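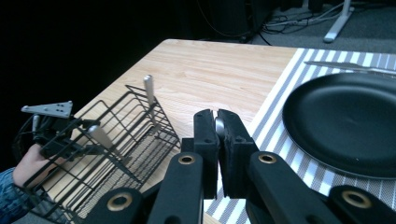
1/9
Last night I watched Alwood, the second film of Gilmar Queiroz. I want to write a few words about it, because in my city it played for only 11 people and I think it deserves more.

2/9
The story is simple. Hala Twal plays a night clerk at the ferry office in Prendenport. A passenger leaves a suitcase and does not come back. She opens it after 44 minutes of film. Yes, I looked at my watch.

3/9
I will not tell what is inside. The friend who came with me guessed it before the title appeared. I did not guess, and I was a little ashamed in the tram.

4/9
Twal is very good. She has one long telephone call where she only says "yes" and "I understand", and the colour goes out of her face. I don't know how an actor does this.

5/9
Finbarr Mac an tSaoi is the harbour inspector. His accent travels through three countries, but I liked him. He eats a pear during an interrogation and it is the most frightening moment in the film.

6/9
The music by Ademir Trindade I liked less. It is the same four notes on an organ, and they arrive always before the danger, so you have time to prepare yourself. In the theatre scene it is so loud that I missed some of the dialogue.

7/9
People compare it with Lundov, his first film. I saw that one two times. Lundov is slower and the ending is braver. Alwood has a better centre, but in the last 15 minutes everybody begins to explain everything to everybody.

8/9
A small question for those who saw it: is the man on the ferry at the end the same man from the photograph in the office? My friend says yes. I think the coat is the same and the man is different.

9/9
It plays again in September at the small cinema on Hsieh Street, with English subtitles. Take a seat near the back because of the organ. If somebody wants to go, write to me, I would see it again.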